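Visit report: shared workshop, Grulturport
2026-05-04

The Grulturport workshop opens its doors to outside builders twice a year. The last visit was in February and covered the CNC corner. On this one I went for the gripper build, which is listed on the program as Tradari and occupies one bench and most of a shelf.

The project is a hand-held parallel gripper, used in pairs, for recording pick-and-place motions that are later replayed on an arm. The arm is a separate build and was not running. Its base joint is waiting on a replacement bearing from Pireck, quoted at 8 working days.

Most of the bench time so far has gone into the linkage. The first version used printed pins and developed enough play after 40 cycles to make the jaw opening unreliable. The current one has steel pins in reamed holes. Cycle testing stopped at 296 without measurable play, at which point the counter switch failed. The switch has been replaced but the test has not been repeated.

Finger pads are still under discussion. Three hardness grades of printed pad were laid out with a spring scale beside them. The softest holds well and tears at the root. The hardest survives everything and lets smooth items slide at low force. A middle grade is in use for now.

Trials with fruit are done on a domestic table with a patterned cloth, since the recordings are meant to include ordinary backgrounds. Round items of mixed size go on the cloth and on a plate, and the operator works with a gripper in hand. 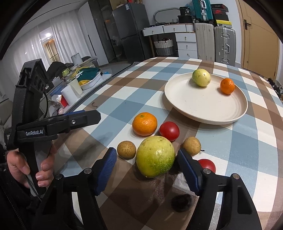
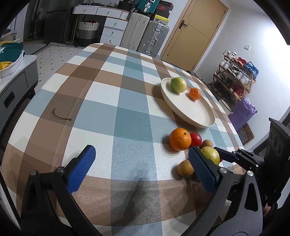

Fruit trials on the checkered cloth, blue-padded jaws in the foreground. The second gripper is at the left in the first picture.

Guava is the awkward one. It needs a wide opening, and the jaws have to come down nearly square to it or the fruit rolls. Longans have the opposite problem: the pads meet the cloth before they meet the fruit. The log sheet allows 25 attempts per item and notes each miss by cause, with separate columns for roll, slip and table contact.

I asked about the dark shadow the gripper throws on the cloth. It is left in the recordings. A lamp was tried and moved the shadow to a worse place.

Parts lists and drawings are in a binder at the bench, revision C. The drawing for the left arm still shows the old pin diameter. Zelenák stock screws fit without modification, but the heads need a washer.

Parking is behind the building. The side entrance has a step. Next open day has not been set.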